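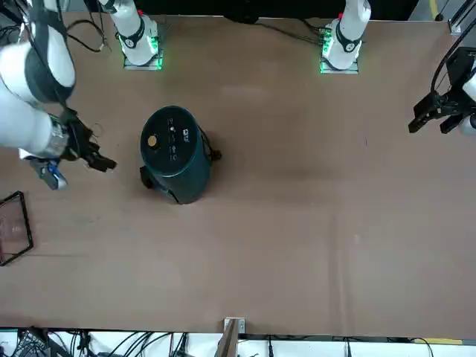
Small appliances talk — notes to self, Thursday slot, 45 minutes with questions

Start with the hands-up bit. Who's got a gadget at home with a knob on it, and a row of little symbols round the knob, and no idea what half of them mean? Wait for the laugh. Put my own hand up (I've had mine for years and I still guess).

Then the Satell story. I bought one at a car boot sale in July, no box, no leaflet, and spent a whole evening poking at it. Keep this short! Last time I went on for ages and had to skip the cables section.

Main point for the first part: turn the thing round before you plug it in. Look at the top, then the sides, then underneath. Most of us stare at the front and stop there. Noboru Takeda taught me this when I helped out at his repair table in the hall, and he'd have the whole item turned over before I'd found my glasses.

Clear the table first, too. I like brown paper, one big sheet right across. Screws show up on it, you can scribble on it with a pencil, and when you're done you fold it up and bin it. A roll from Troltivstead lasts me most of a year. Let it hang over the front a bit, it doesn't matter.

Next slide — pause here, sip of water.

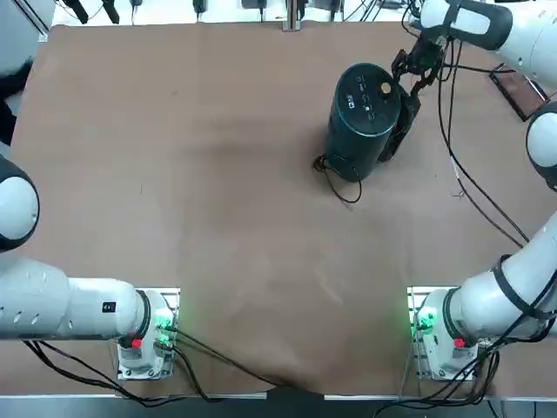 Slide 6: brown paper down, cylinder standing upright and held on its right side.

Talk about grip. With anything tall and round, hold the body, up high, and keep your fingers off the knob. People grab the knob because it's there, and then they wonder why it wobbles. I did it with the Ondel and had to glue it back. Twice.

Cables: mine live in old envelopes with the name of the gadget on the front. Ask the room what they do, someone always has a better system than me. If it's a quiet crowd, tell them about the drawer with 49 leads in it.

Handout is the one-page checklist, on the chair by the door. Mention the Villaseñor evening class for anyone who wants to learn proper soldering.

Questions, then tea. Don't forget to get my extension lead back.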